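Fruit and Nut Gift Tins: Frequently Asked Questions
Fletby Community Hall, Pickering Room

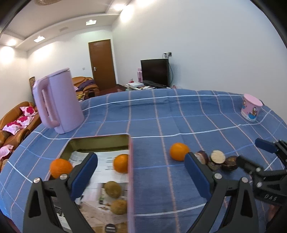

The answers on this page apply to everyone who packs, donates or receives a tin under the Fletby winter tin scheme. Please read them before coming to a packing session. Conditions for the present season were last revised on Wed 10 December and replace all earlier versions.

GENERAL

What is the winter tin scheme?
The scheme supplies tins of fresh fruit, with chestnuts where available, to households in Fletby and the neighbouring parish of Nelel. Tins are packed by residents in the Pickering Room and delivered or collected in the second half of December. There is no charge to the household.

Who may receive a tin?
Any household within the two parishes may apply. Priority is given to people living alone, to those recently discharged from hospital and to families with a child under school age. Applicants are not asked for proof of income.

How many tins are packed?
The scheme is funded for 800 tins this season. Applications received after that number has been reached are placed on a reserve list and are met from cancellations in the order in which they arrived.

May I apply on behalf of a neighbour?
Yes, provided that the neighbour has agreed. The form has a separate box for the name of the person applying and the name of the household. Both must be completed.

CONTENTS

What goes into a tin?
The standard contents are oranges and kiwifruit. The quantity depends on the size of the tin and of the fruit, and packers are asked to fill the tin sensibly and not to work to a fixed number. Chestnuts are supplied in a separate paper bag and are never placed loose among the fruit.

Why are the chestnuts kept separate?
Chestnuts dry out quickly in a warm room and can become mouldy if they are shut in with moist fruit. A paper bag allows them to breathe. It also allows the bag to be withheld where a household has told us of a nut allergy.

Are the chestnuts ready to eat?
No. They are supplied raw and in their shells. They must be scored and then roasted or boiled before eating, following the instructions on the bag. They should never be put in an oven or a microwave without first being scored, as they may burst.

How can I tell whether a chestnut is sound?
A sound chestnut feels firm and heavy, and its shell is glossy and free from small round holes. Those which rattle, or which give when pressed, should be discarded. At each session a chestnut from every new sack is cut open on the table. The flesh should be pale and cream-coloured throughout. If it is grey, powdery or marked with dark threads, two more are cut, and should either of these be poor the sack is set aside and returned to the supplier.

May a cut chestnut be packed?
No. Cut chestnuts are used for checking only and go into the food waste bin at the end of the session.

What condition should the oranges be in?
Oranges should be firm, with unbroken skin. Slight scarring or a greenish tinge near the stalk is acceptable. Any orange with a soft patch, however small, must be left out, as it will spoil the fruit next to it within a few days.

And the kiwifruit?
Kiwifruit should be packed firm. A fruit that is already soft to the thumb will not survive delivery. Firm kiwifruit will ripen in the household's own kitchen, and will do so faster if left beside an apple or a banana. Those who prefer them sharper may keep them in the refrigerator.

Can other fruit be substituted?
Only by decision of the scheme office. Apples have been used in seasons when kiwifruit were scarce. Grapes, pears and soft fruit are not suitable for tins and will not be accepted.

Are any of the contents unsuitable for people taking medicines?
Some medicines are affected by certain citrus fruits, and some conditions require a restricted diet. Any recipient who is in doubt should ask a pharmacist before eating the fruit. Households may ask for a tin without oranges or without kiwifruit by ticking the relevant box on the form.

TINS

What kind of tin may be donated?
We accept biscuit, cake and confectionery tins with a flat base. Rectangular tins are preferred, as they stack safely in the delivery crates. Round tins are accepted but are reserved for households collecting in person.

Does the tin need its lid?
No. Fruit tins are sent out open, with a sheet of paper tied over the top. A closed lid traps moisture and shortens the life of the fruit. Lids that arrive with donated tins are kept and offered back to donors until the end of the month.

What condition must the tin be in?
Tins must be clean, dry and free from rust on the inside. The rim should be smooth to the touch. Tins with dents are acceptable if they stand level. Tins that have held paint, oil, polish or garden products cannot be accepted, however well they have been washed.

How should I clean a tin before donating it?
Wash it in warm water with a little washing-up liquid, rinse it and dry it at once with a cloth. Leave it open overnight in a warm room. Particular attention should be given to the seam at the base, where crumbs collect and where rust begins. Please do not use wire wool on a coloured or gold-coloured lining.

Is the inside of the tin lined?
It is good practice to place a sheet of plain paper in the base. Packers may use any clean sheet to try out an arrangement at the table, but printed matter should be taken out and replaced with plain paper before the tin is handed in. Printed inserts issued by the scheme are tucked under the string on the outside.

Must the tin be returned?
No. The tin is the property of the household once it has been delivered. Empty tins may be brought back for the following season if no longer wanted.

PACKING SESSIONS

Where and when are sessions held?
Sessions take place in the Pickering Room, on the ground floor of the hall, throughout the first three weeks of December. The doors open at half past nine. Step-free access is by the side entrance.

Do I need to book?
Yes. The room is licensed for 70 people and places are allotted in advance. A booking may be transferred to another member of the same household without notice.

How are the tables arranged?
Each table seats up to 8 packers. Tables are covered with cloths, which stop round fruit from rolling and protect the surface from scratches. Cloths are the property of the hall and are laundered after each day of use. Please do not cut string or score chestnuts directly on a cloth; boards are available at the serving hatch.

In what order should a tin be packed?
Check the tin, line the base and place the oranges first, against the walls and into the corners. Kiwifruit are then laid in the remaining space, where the larger fruit will hold them still. Nothing should stand higher than the rim. When the tin is full, tilt it gently. If the fruit shifts, add crumpled plain paper.

What should be done with fruit that does not fit?
Leave it on the cloth beside the tin until the tin is finished, then return it to the crate. Fruit should not be placed on the floor or on chairs at any time. Fruit that has fallen is put in the marked tray and is not packed.

Should the fruit be washed?
No. Washing before packing leaves moisture on the skin. Recipients are advised to wash the fruit before eating it.

Are gloves required?
Gloves are not required for whole fruit. Packers must wash their hands on arrival and after every break, and cuts must be covered with a blue plaster.

May children attend?
Children aged eight and over may attend with an adult. They may pack fruit but may not use knives or cut string.

Are refreshments provided?
Tea and water are served in the corridor. Food and drink may not be brought to the packing tables.

DELIVERY AND STORAGE

How are the tins delivered?
Tins travel in Skisero crates, which hold them in a single layer. Drivers will knock and wait. A tin will not be left on a doorstep unless the household has asked for this in writing.

How should the tin be kept at home?
Remove the paper cover on arrival and keep the tin in a cool place away from radiators and direct sunlight. The fruit should be looked over every day or two, and any that has softened should be used first. The chestnuts are best kept in their bag in the refrigerator and eaten within a week.

What if something in my tin has spoiled?
Please telephone the scheme office within two working days. A replacement will be offered while stocks last. Spoiled fruit need not be kept as evidence.

DONATIONS

Can I donate fruit from my own kitchen or garden?
We regret that we cannot accept it. All fruit is bought from a single supplier so that any problem can be traced. Tins, string, plain paper and paper bags are welcome.

How many tins are needed?
The scheme aims to have around 900 tins in store by the start of packing, which allows for those that prove to be rusted or unsteady. Donations are taken at the hall reception during normal opening hours.

What happens to tins that cannot be used?
They are taken for metal recycling. Donors who would like an unsuitable tin returned should attach a label with their name before handing it in.

Enquiries not covered by this page should be addressed in writing to the Winter Tin Scheme Office, Fletby Community Hall.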